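Okay friends, a long one about looking after our Misix humanoid, so get comfy! 1/5

The thing I fuss over most is the overhead cables. I check every tie from the crown of the head up before I let it take a single step, and then I do it all over again, slowly. 2/5
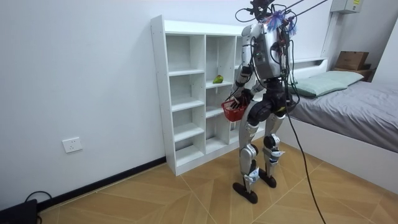
After the cables come the leg joints. I've been writing down every hour since March, and at each 100 I go over the knee and ankle screws with a little driver (my poor back!). 3/5

Then the hand gets its turn, and I like to give the fingers a good few open-and-close rounds before any basket work at the shelves. A stiff finger is so much easier to sort out early on. 4/5
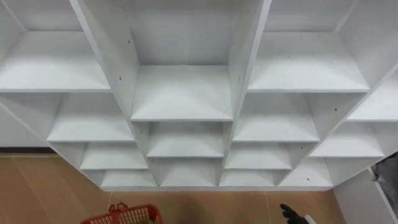 Javiera Sepúlveda wrote back that she does the hand first and the legs last, and wants to know if I re-zero the wrist every time. I do, Javiera, every single morning, and I'll post my whole checklist tonight! 5/5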